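Bedding bench notebook
19 April 2022

Quilt day again. I was against putting the bulky pieces on the schedule this early and I still am, but the sheet says quilts, so quilts it is.

The question, for anyone who missed last week: can one person get a full-size covered quilt down to a bundle that fits the Junditz shelf bins, without a vacuum bag, and have it stay that way until someone wants it? The Flomix leaflet says yes and calls it the "26-second bundle." I have read the leaflet four times. It has drawings of a thin summer blanket on a very large bed, with no cover on it, no buttons, no zipper and no corner ties. Of course that folds up small.

What I wanted to sort out today was the order of things. There are two camps here. One says fold in thirds the long way, then roll from the foot end. The other says forget folding, gather it toward the middle, press the air out with your forearm, then tuck the sides under. I have always rolled, mostly out of habit, and I don't trust either method once there is a loose cover involved. The filling goes one way and the cover goes the other.

Things I wrote on the card before starting:

Cover on, closed, all corners tied. If a corner tie has let go, stop and fix it first. A loose corner makes a lump at the fold and the whole thing leans.

Press from the closed end toward the open end. The air has to leave somewhere and the opening is the only easy way out. Pressing in the middle first just blows up both ends.

Don't pull on the cover to tidy it. Pull on the quilt through the cover.

The leaflet says none of this. It says "smooth gently." Gently gets you a pillow the size of a dog.

Used the Paul Frank cover, the striped one with polka dots and the monkeys in red Santa hats. It's an awful thing to look at in April, but a busy print is handy for this work, and I'll admit I argued against it. On a plain white cover you can't tell whether the fabric has twisted. With stripes you can: if the bands run crooked across the bundle, the cover has slid and the filling is probably bunched somewhere underneath.

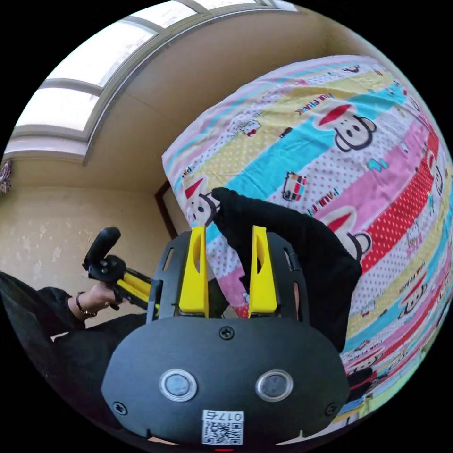 Junditz bins are the wrong thing to measure against in the first place, according to a note left on the shared copy of this page. The bins were bought for towels, it goes on, so a bundle that misses by a little tells you about the bin and hardly anything about the fold, and would I please try the open shelf before blaming the leaflet.

Fair enough on the bins. I don't agree that it lets the leaflet off. Flomix printed a claim about "any standard bin" and I'd like to hold them to it. But I'll put the open shelf on the list.

On gathering versus rolling, my opinion for now: gathering is quicker to learn and looks worse. Rolling looks good at the start, then it needs a strap, and the leaflet is careful to never show a strap. We have the Girard straps with the plastic buckle, and those leave a dent. Whether the dent comes out by itself overnight is one of those things everybody says and I have never seen written down with a date next to it.

Also not convinced by the business about storing quilts by season. The Pidau planner would have the holiday covers off and boxed by the end of winter. Fine on paper. In practice the cover stays on the quilt it was last put on, and taking it off just to box it separately makes two awkward things to store in place of one.

The leaflet's back page promises the bundle will hold through "1,000 shelf days." No idea what a shelf day is. I assume it's a day. That would be well over 2 years, and I would like to meet the quilt.

To do:
Same cover, gathered, on the open shelf. Check it the next morning before anybody moves it.
Same cover, rolled, one Girard strap, not cinched all the way.
Find the thin blanket and try it the leaflet's way, so they can't say we didn't.
Ask for the cotton ties back. Somebody swapped them for elastic and elastic slips.
June: repeat the lot when the room is warmer, if there's still any appetite for it.

Card is pinned over the bench. Please write on it in pen.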